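How to Budget for a Two-Arm Robot Bench Without Blowing It on the Arms

By Anum Durrani
23 September 2025

When I started pricing out our bench at Estosside, my spreadsheet had two lines on it: left arm, right arm. I was so proud of it! Then I spent most of July ordering bolts, tape, cable and spare fingers out of whatever money was left, and my boss started asking why there was a new invoice every few days. So I've rewritten the whole thing, and this is the order I'd do it in now.

Step 1: Write down the job before you open a catalog

Get one sentence on paper. Ours was "two arms, small parts, handing things across the middle." It sounds too simple, but it settles the reach you need, how heavy a part you'll ever lift (hardly anything, in our case) and how big a table to buy. I skipped it the first time and nearly paid for arms rated for loads we will never see.

Step 2: Price the space as well as the machine

Table, covering, back panels, lights, mounting posts, and cameras if you want them. I put these on their own tab in the spreadsheet. Get the panels quoted cut to size - the shop we used, Jatlow, charged less for cutting than I'd have spent on a decent saw. And pick a plain color you can live with, you'll be staring at it a lot.

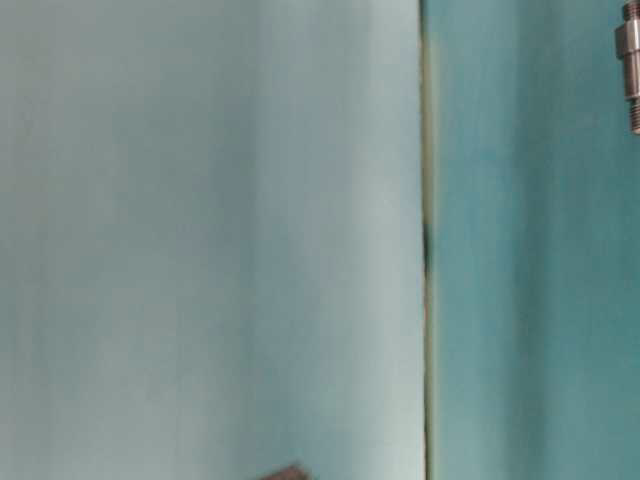 Pale panel on one side, teal on the other, and a threaded fastener up in the corner.

Fasteners go on this tab too. Buy more lengths than you think you need, and get a couple of boxes of each. I made three separate orders for hardware and the shipping on the last one cost more than the bolts did.

Step 3: Get two quotes for the arms, and read the small print

Ask every seller the same things: what's in the box, what the lead time is, what a replacement motor costs, and who pays return shipping. One quote I got (the Malik one) had a 30 day window for returns, and the clock started the day it shipped. Put that date in your calendar right away. Also ask if the price covers the power supplies. Mine didn't!
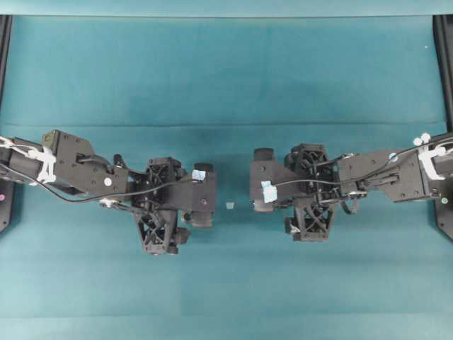
Cables and cable management get a line of their own, and please don't make it a tiny one. Two arms means two of everything, and every wire has to follow a joint through its whole travel without snagging. Measure with the arm stretched out, then add slack. You'll want a big bag of zip ties and clips as well; on our pair there's a white bunch of them on each arm, plus light blue tape on both grippers, and that was all bought after the "final" budget was signed off. Your test parts, at least, can be dirt cheap. A little cube costs next to nothing and you can work with it for weeks.

Step 4: Treat the fingers as something you'll keep buying

I had grippers down as a one-time purchase. Wrong column. Fingers are where you'll change your mind the most, so budget for several rounds of them. If you have a 3D printer on site, you're paying for filament and somebody's afternoon. If you don't, get a per-piece price from a print shop and ask what a rush order costs, as you'll probably place one.

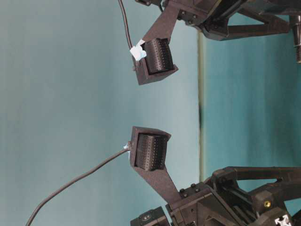 Sensors for the fingertips are a separate decision. They can cost more than everything they're mounted on, so I'd get one pair working before ordering spares. Check the connector type and the cable length with the seller, and ask if the pads can be replaced by themselves or only as a whole unit.

Step 5: Add the boring 7 percent

I now add 7 percent to the total for small stuff and call that line "Stumesance," after the supply closet down the hall that I used to raid for it. Call yours whatever gets it approved. Keep it separate from your spares money so you can see what's going where.

Step 6: Order in the right sequence

Longest lead time first, which for us was the arms. Then the table and panels, so they're up before the crates arrive. Cables and hardware next. Leave the second round of fingers until you've run the first set for a while - mine changed shape twice before I was happy, and I'm already sketching another.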